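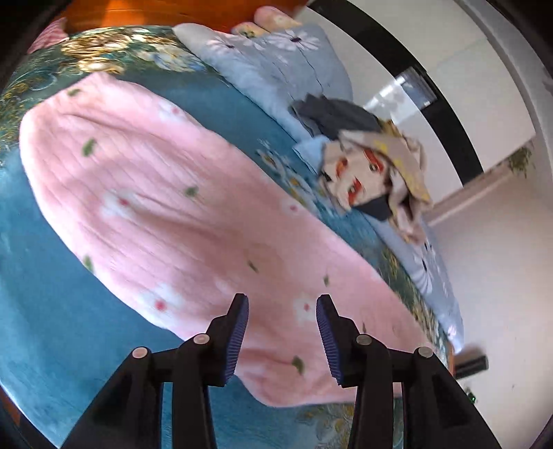
Why does a cotton shirt crease so badly when a wool jumper hardly creases at all?

It comes down to how the long molecules inside each fibre hold on to one another, and how easily they let go when the cloth is bent, warmed or dampened.

Chapter 6
Fibres, Yarns and Fabrics

If you've ever pulled a shirt out of the bottom of a bag and groaned, you've already met the main idea of this chapter. Fabric remembers! Bend a cotton fibre sharply and some of the weak bonds between its cellulose chains break, then form again in the new position. The crease is now part of the fibre's shape, at least until steam and a hot iron loosen those bonds and let you set them flat.

Wool is built from protein, and its chains are coiled a bit like a telephone cord. Stretch them and they spring back. That coil is one of my favourite things in all of materials science, and we'll spend most of Section 6.2 on it.

People were working with these properties long before anyone could explain them. In the hill town of Ospina, weavers were pleating damp linen and drying it under stones 400 years ago, and the pleats held their shape well enough to be worn to market. Fredy Cuervo and Yesenia Cuadros, who run the dye workshop at Ikero, still teach the method each September, and their notes on fibre, colour and water appear throughout the chapter (look for the grey boxes).

We start with the single fibre, move up to the twisted yarn, and finish with whole cloth — woven, knitted and felted. A knit behaves very differently from a weave even when both are made of the same yarn, and you'll test this yourself in Activity 6A with two swatches, a ruler and a cup of warm water.

Before you begin

You should be able to describe a hydrogen bond and explain what a polymer is. If either feels shaky, reread page 105.

Words to know: staple, filament, ply, warp, weft, crimp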